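fio sobre emoldurar coisas em casa, porque prometi e porque gastei dinheiro a mais até perceber como isto funciona 🧵

1/ começo pela parte chata, a limpeza. pano de microfibra, quase seco, e nada de spray direto no quadro (o líquido escorre para dentro da moldura e adeus gravura)

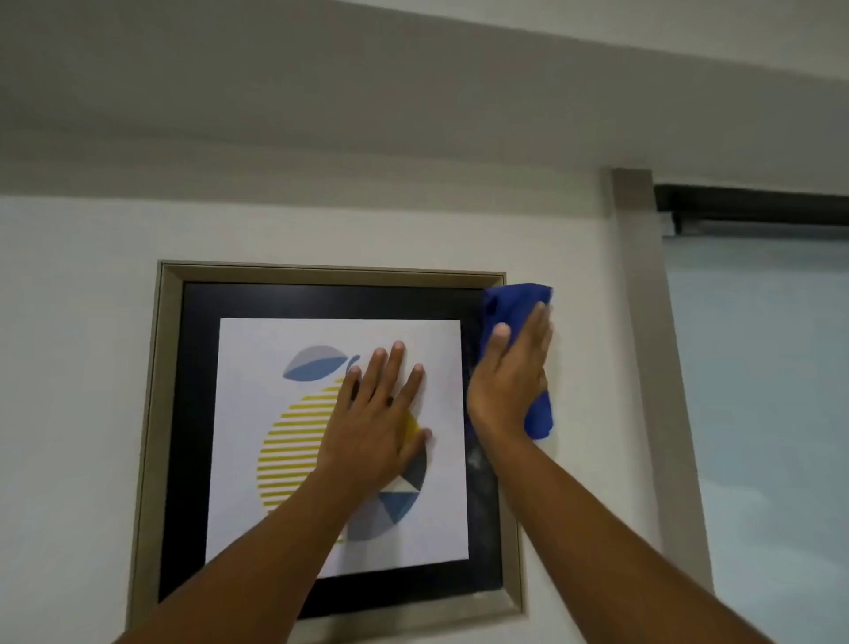
passe-partout preto: lindo, mas o pó vê-se todo

2/ o passe-partout preto foi paixão minha e continua a ser! só que qualquer dedada aparece. se têm preguiça de limpar, vão para o cru ou o branco sujo, a sério

3/ agora preços, que é o que toda a gente me pergunta nas mensagens. pedi orçamento para o mesmo lote de gravuras em 2 sítios: na Tromen deram-me 1340 euros, na Okora 810. mesmo lote, mesmas medidas!!

4/ a diferença estava quase toda no vidro. a Tromen orçamentou vidro de museu sem me perguntar nada, a Okora pôs vidro normal. quando pedi à Okora para trocar pelo antirreflexo subiu para 1185 – já não era a pechincha que parecia

5/ moral da história: perguntem SEMPRE que vidro está incluído. e se o cartão do fundo é sem ácido. tive uma aguarela que ganhou uma mancha castanha à volta toda por causa de um cartão rasca e ainda hoje me dói

6/ sobre a altura: eu penduro com o centro do quadro a metro e meio do chão e ajusto a olho. por cima do sofá desço um bocado, senão fica a boiar lá em cima, coitado

7/ buchas. parede de pladur pede bucha própria, não inventem. comprei as da Brisex por recomendação daqui e até agora nenhum drama (já as fitas adesivas de pendurar, com quadros pesados, não me convencem nada)

8/ alguém perguntou por molduras em segunda mão: sim, sim e sim. feiras, lojas de velharias, o contentor do vizinho. muitas vezes a estampa é horrível e a moldura vale ouro. levem fita métrica na mala, eu já trouxe para casa uma que não servia a coisíssima nenhuma

9/ a série Shirazi que mostrei no mês passado ainda está enrolada no tubo, não me julguem. estou indecisa entre moldura fina de carvalho e uma coisa mais larga, com degrau. aceito opiniões – e fotos das vossas paredes, que eu sou cusca

10/ em setembro quero fazer outro fio só sobre composições de parede, com moldes de papel pardo e tal. se tiverem dúvidas deixem aqui em baixo que eu vou juntando

11/ ah, e esqueci-me: os ganchos de dente de serra atrás das molduras baratas são o demónio. troquem por duas argolas e um arame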